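홈 제품 주방/홀 용품 서빙 트레이 고객센터 장바구니

Kellow 직조무늬 플라스틱 쟁반 (레드 계열)

카페, 분식집, 구내식당용. 재입고 됐습니다. 5월 주문분부터 박스 포장 바뀜 (낱장 비닐 없음, 간지만 들어감).

유통: Heltach
품번: KL-434
판매 단위: 낱장 / 박스
박스 주문은 출고지 다름. Wastberg 창고에서 따로 나가요. 낱장이랑 같이 담으면 송장 두 개 뜹니다. 배송비는 한 번만 받음.

특징

- 테두리 올라와 있음. 컵 밀려도 턱에서 한 번 걸림
- 바닥에 촘촘한 직조무늬. 매끈한 쟁반 쓰시던 분들은 처음에 좀 뻑뻑하다고 하심
- 모서리 둥글게 처리
- 무광 아님. 조명 밑에서는 무늬 따라 빛이 좀 돕니다

색상은 레드 한 가지. 모니터에 따라 주황 쪽으로 보일수 있어요. 색상 차이로 인한 반품은 왕복 배송비 고객 부담이니 급하신 분 말고는 낱장 하나 먼저 받아보시길. 그린, 브라운은 단종. 문의 많은데 재생산 계획 없습니다.

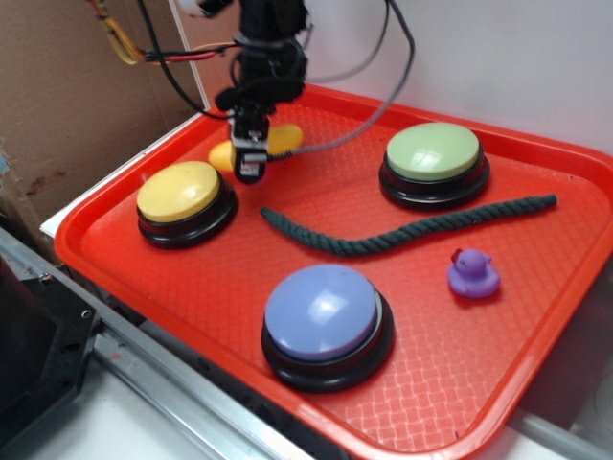
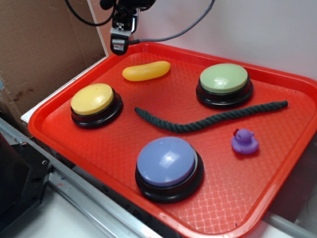 바닥 무늬와 테두리 참고하세요.

세척 / 관리

중성세제 + 부드러운 스펀지. 철수세미 금지, 무늬 사이 다 긁힘. 국물이나 시럽 흘렸으면 바로 헹구세요. 무늬 틈에 굳으면 솔로 문질러야 되고 귀찮습니다.
식기세척기는 업소용 고온 모델 비추천. 휨 생긴 건 교환 안 됩니다.
전자레인지, 오븐 X. 달군 냄비 바로 올리지 마세요. 받침 쓰시면 됨.
말릴때는 세워서. 젖은 채로 겹쳐두면 서로 붙어서 안 빠져요. 특히 마감하고 쌓아두고 퇴근하시는 매장들.

가격

낱장과 박스 단가 다름, 옵션에서 선택. 사업자 회원은 로그인하면 할인가 보임. 안 보이면 사업자등록증 승인 전이니까 게시판에 상호명만 남겨주세요.
박스 86장 이상 견적은 전화 말고 견적 게시판으로. 로고 인쇄는 148장부터, 인쇄 면은 테두리 말고 바닥 뒷면만 됩니다. 앞면은 무늬 때문에 잉크가 안 먹어요. 시안 확정 후에는 취소 불가.

같이 많이 찾는 상품

Gillies 미끄럼방지 매트 - 쟁반 위에 깔아 쓰는 얇은 타입. 재단해서 쓰셔야 함. 유리잔 많이 나가는 매장은 같이 사시는 편이 나아요
Gillies 쟁반 거치대 61번 - 퇴식구용. 조립식, 드라이버는 안 들어 있음
Kellow 컵 홀더 판 - 현재 품절, 입고알림 신청 가능

교환/반품

수령 후 7일 이내. 사용 흔적 있으면 안 됩니다. 파손은 받은 당일 사진 찍어서 올려주시면 바로 재발송, 파손된 건 안 보내셔도 되요. 성형 과정에서 생기는 작은 점이나 눌린 자국은 불량 아님. 예민하신 분은 구매 전에 꼭 문의 주세요.

상품정보 수정일 2022. 2. 5.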